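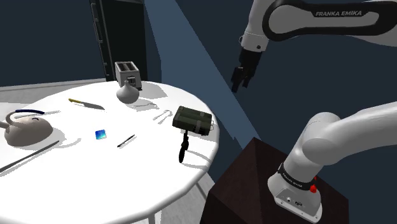 Hilo sobre la factura de la luz, que este mes he dedicado un rato a leerla entera. Va sobre todo de la potencia contratada.

1/ Vivo de alquiler en la calle Villalobos y heredé el contrato del inquilino anterior. Tenía 7 kW contratados para un piso con cocina de gas y sin aire acondicionado.

2/ El término de potencia se paga cada día, consumas o no. En mi caso era casi la mitad del recibo en los meses en que paso poco por casa.

3/ Para saber cuánta te hace falta, entra en la web de tu distribuidora y busca los máximos de potencia. Sale un valor por mes. El mío más alto del último año fue en enero, con el radiador y el horno a la vez, y quedaba muy por debajo de lo contratado.

4/ Comparé tres ofertas. Urken daba buen precio por kWh y la potencia cara. Gremel, al revés. La tercera, Plukgate, metía un seguro de mantenimiento que hay que pedir por escrito que te quiten.

5/ Me quedé con Gremel. Consumo 2.859 kWh al año y las cuentas salen aproximadamente 16 euros más baratas al mes, bajada de potencia incluida.

6/ El cambio lo pedí por teléfono un jueves. La llamada duró 32 minutos, casi todo espera. Tened a mano el CUPS, que viene en la segunda página de la factura.

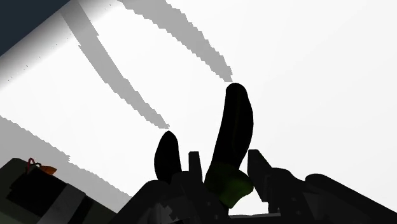

Maite contesta que ella bajó demasiado y que en invierno le saltaba el contador cada vez que ponía la lavadora con la calefacción encendida, y que volver a subir le costó dinero.

7/ Tiene razón: subir se paga y bajar también lleva un pequeño cargo. Dejad margen sobre el máximo de enero. Yo he dejado un kilovatio.

8/ Si tenéis bono social, preguntad antes de cambiar de compañía, que no todas lo aplican. La próxima semana subo lo de los tramos horarios.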